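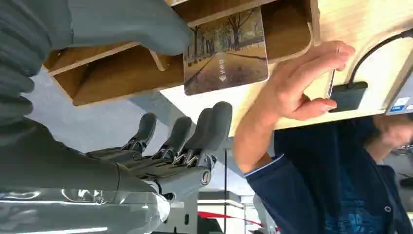
Robotic hands at the shelf unit, with the picture card in the right compartment.

Sistden Student Robotics Club
Minutes of the December Meeting

The meeting was called to order at 4:30 p.m. with 17 members present. The November minutes were approved as written.

1. Budget. The balance stands at $902. The club approved $556 for replacement finger springs and cable, to be ordered from Ekinci.

2. Shelf task. The Bikberg team reported on its work with the two-handed setup. Card placement will remain the entry task for the spring competition – no second task will be added this term. 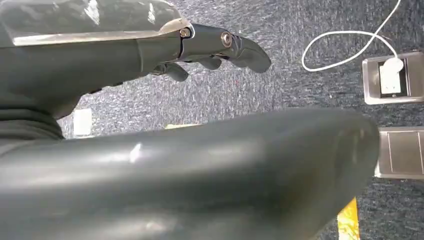 The team asked for one more weekly practice hour, which was granted on a trial basis through February. Logs are to be turned in after each session.

3. Sulo Cup. Registration closes in January. The club will enter 2 teams. Travel forms must be signed by a parent or guardian.

4. Other business. None.

The meeting adjourned at 5:40 p.m.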